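Before a robot arm can pick up your cup, somebody has to teach its hand where it is. That somebody is me! I look after one arm that works at one white table, and I do most of the setting up inside a computer. The arm, the table and everything on it are a simulation, so if I get a number wrong, I can't break a single mug.

My first job each morning is the gripper. It has two fingers, and they have to open wide enough to fit around things without bumping into them. I type in how far apart they should be, then I check the view looking out past the fingers. 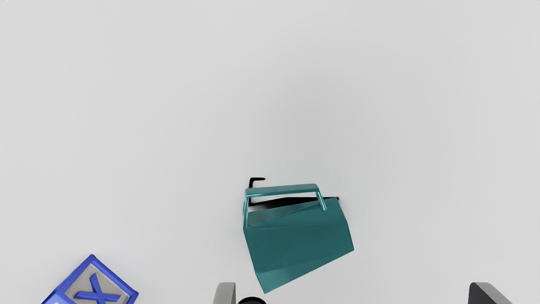

Next comes a bit of math called the offset (my friend Flynn calls it "the oops number"). It tells the arm how far its fingertips are from its wrist. Try this: shut your eyes and touch your nose. You did it, right? Your brain knows how long your finger is. A robot has to be told, and if I'm off by even 3 millimeters, it may grab air.

Then I pick something for it to practice on. Round things roll, pears are lumpy, and a mug has a handle sticking out of one side, so I like mugs best for testing.

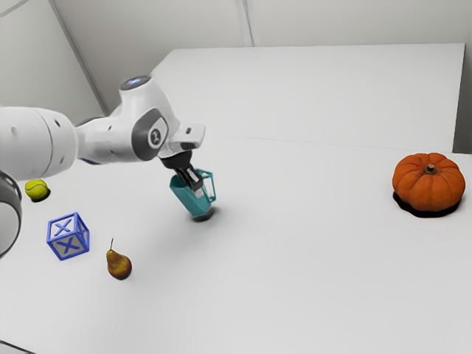
The gripper at the teal mug, with the pumpkin way over on the right.

I keep a notebook for every change I make. I'm on page 301 now, and plenty of those pages just say "try again, a little lower." When a grab goes wrong I change one number, only one, and run it over. If I changed five at once (I've done it!) I'd never know which one fixed things.

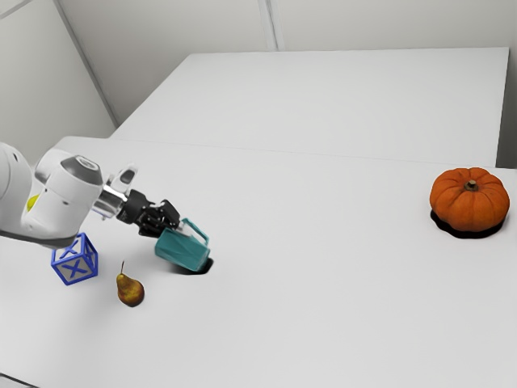 UNLEY, 20th November

Today I'm working on the squeeze. Too soft and a mug slips, too hard and a real one could crack. I've got 19 settings left to try before lunch, so I'd better get back to it.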